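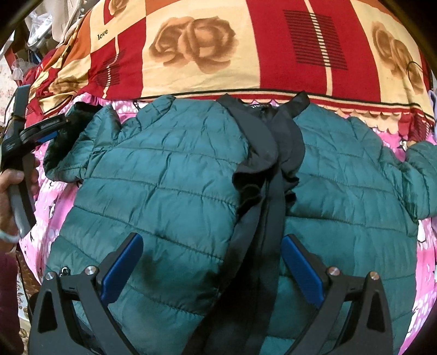

用了一个夏天的Bakilana,说说我的感受

先交代一下背景,我在一个县级市做本地资讯,一个公众号加一份每周一次的邮件通讯,订户刚过3000。没有编辑部,没有值班主任,稿子是我写,采访是我跑,录音也是我自己整理。最后这一项真的要命!去年跟教育局的一场说明会,录了两个多小时,我整理到凌晨,第二天发出来还是把一位家长的话记串了,被人在留言里追着骂。

所以六月份Bakilana开放中文版的时候,我几乎是当天就付了钱。它是一个给记者用的录音整理工具,把录音拖进去,出来一份带时间点的文字稿,分说话人,可以边听边改,还能把引语单独拎出来存成卡片(这个后面细讲,我最喜欢的就是它)。个人版一个月19块,小团队版贵一些,我没用过,不评价。

先说识别。安静房间里一对一的采访,普通话,基本上改改标点和人名就能用。我采访过一位开面馆的老板,带点口音,语速又快,出来的稿子大意都在,但是"臊子"全成了"嫂子",整篇读下来像一部家庭伦理剧,我一个人对着电脑笑了半天。后来发现可以自己加词表,把地名、单位简称、菜名都塞进去,情况好了很多。词表上限是500条,对我来说够了,跑全省新闻的同行可能会觉得紧。

方言就别指望了。我们这边的老人家讲话,它要么跳过去,要么给你编一句通顺的普通话,后面这种更吓人,因为你一眼扫过去根本看不出毛病。我现在的习惯是凡是老人家的段落,一律回去听原声,一句都不省。

多人会议是我最想用它的地方,结果嘛,一半一半。业主大会那种七嘴八舌的场合,它最多分出6个说话人,再多就开始乱塞,物业经理的话会跑到反对派业主嘴里去。这种错发出去是要出事的!我给他们写过信,回信的是一位叫Kimutai Mohamedi的客服,态度很好,回得也快,说下个版本会改,我等到现在还没等到。

好了,说引语卡片。你在稿子里选中一句话,按一下,它就变成一张卡片,上面有原话、说话人、时间点,点一下就能跳回那一秒的录音。写稿的时候把卡片拖进正文,将来有人来质疑"我没说过这个话",你三秒钟就能找到出处。上个月还真碰上了,一位受访者打电话来说我断章取义,我把前后两分钟放给他听,他沉默了一会儿,说那行吧。光是这一回,我觉得钱就没白花。

顺便说一下,我写通讯的朋友Stella Okoth用的是另一家,叫Nilow,她把账号借我玩了几天。Nilow的界面漂亮得多,手机上也顺手,还能自动生成摘要。可是摘要这东西我不太敢用,它把一场征地听证会总结成"各方进行了友好交流",我当时在现场,友好个鬼啊。另外Nilow导出的文字稿不带时间点,要核对就得自己拖进度条找,对我这种疑心病重的人来说很折磨。如果你主要是做播客、要快速出节目简介,那Nilow可能更合适,各取所需吧。

再挑几个毛病。

网页版在旧电脑上很卡,我那台笔记本开着它再开个修图软件,风扇响得像要起飞。

没有离线模式。我有一次在乡下信号断断续续,上传到一半失败,它也不提示,我回到家才发现稿子根本没生成。

导出成文档的时候段落间距会乱,每次都要手动调,小事,但是每周都来一次就很烦。

还有隐私。它的说明里写录音处理完可以手动删除,默认是留着的,这个开关藏在设置的第三层,我找了好久。凡是涉及匿名消息来源的录音,我一概不往上传,老老实实戴耳机自己打字。这不光是针对Bakilana,哪家我都不传,也劝各位别传。

到底值不值得买?如果你跟我一样是一个人撑一份东西,每周有两三场采访要整理,买吧,先按月付,别急着上年费。省下来的时间我拿去多跑了几趟菜市场和河道办,写出来的东西读者也看得出差别(有人回邮件说最近的稿子"有人味儿了",哈哈,我就当是夸奖)。如果你主要跑方言地区,或者天天蹲大会,那我建议再等等,等它把分人的问题修好。

我会继续用到年底,词表攒得差不多了,整理好以后放在通讯的附件里,做本地新闻的同行想要可以自己拿去改。下期周日照常发,写的是公交改线那件事,录音已经传上去了,正在跑。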